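4.2 Colocar el tablero blanco sobre la mesa

1. Retire todo lo que haya sobre la mesa y pase un paño seco por la madera.
2. Apoye el tablero en plano y deje libre una franja estrecha de madera en el borde del fondo.
3. Compruebe que las esquinas asientan bien. Si una se levanta, ponga peso encima durante 20 minutos.
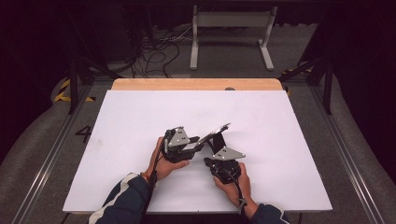

4. Limpie las manchas grises con un paño apenas húmedo. No frote más de 3 veces en el mismo punto.

Nota: el tablero se guarda tumbado, nunca de canto.

Precaución: no use alcohol ni cuchillas sobre la espuma. Cambie el tablero cuando presente marcas hundidas.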